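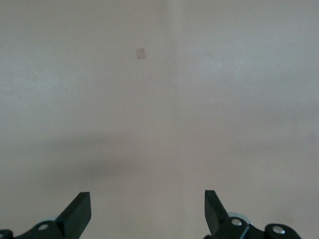 Lina Kanaan swears by storing her records upright, and after losing a favourite EP to a warp last August I'm a total convert! Stacked flat, the ones at the bottom take all the weight -- stand them up like books, snug but easy to pull out.

Brush each side before you play it, always following the grooves, and pop a fresh inner sleeve on anything second-hand. I've done 82 of mine so far and the crackle on my old Nonley singles has dropped so much.

Keep the lot well away from radiators and sunny windows, too.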